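Grip pads slipping on knit fabric - hand-held gripper, Ovo linkage
Posted Friday, 7:40 am by benchrat_63

Looking for setup advice. We run a pair of hand-held grippers for cloth work, folding blankets and so on. Parallel linkage, two fingers each. Ribbed finger pads, Prarner brand. They were fine on cotton sheets. On a brushed knit the tips skate over the surface and come up with nothing maybe one try in three. Pads have 3000 cycles on them. Replace, or is something else off?

lintpicker
3000 is nothing for those pads. Mine went well past that. Wash them first. Dish soap, warm water, old toothbrush along the ridges. Knit sheds and the fuzz packs in there.

benchrat_63
Washed them Wednesday. A little better for an hour.

dov_t
Check pivot play before you buy anything. Hold one finger still and wiggle the other at the tip. If it moves before the linkage does, your pins are worn and the tips don't meet square. New pads won't fix that.

lintpicker
Disagree. A bit of play helps on cloth. The tips find each other.

dov_t
It helps until one tip rides over the other. Then you pinch air. I had a Lekedano unit do this all through November and I went through two sets of pads before I pulled the pins.

benchrat_63
There is play on the left side. Not a lot. The pins turn freely and I don't see any rust. Right side feels tight.

galley_mo
What is your opening set to? The Galanis shop sheet says 40 mm between tips for bedding and that's too narrow for a thick knit. You need to gather some cloth before the tips close. I run 63.

benchrat_63
I've been going wide open, wider than the sheet says. This is the kind of spread I mean, jaws over the lilac cloth with the tip of the left one just touching where the fold starts.

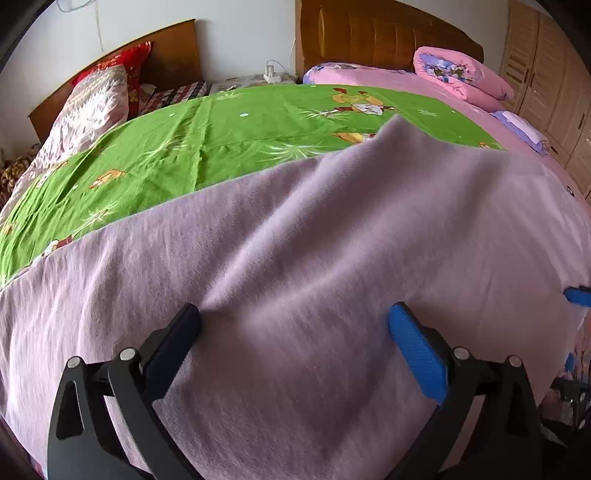
Re: pads slipping - pad angle

dov_t
Wide is fine for the approach. Look at how far the pads lean in, though. With that much spread you land on the point of the pad and the ridges do no work until you're nearly closed. Come down wide, then bring the jaws halfway in before you press.

galley_mo
Agree with that. Also go across the ribs of the knit, not along them. Along the ribs the ridges just slide in the grooves.

lintpicker
Across the ribs, yes. Still say leave the pins alone.

benchrat_63
Tried closing halfway first, going across the ribs. 31 grabs, 2 misses. I'll order pins for the left side anyway and do them when they get here - is the Ovo set the same length both sides?

dov_t
Outer ones are longer. Lay them out in order when you take them off.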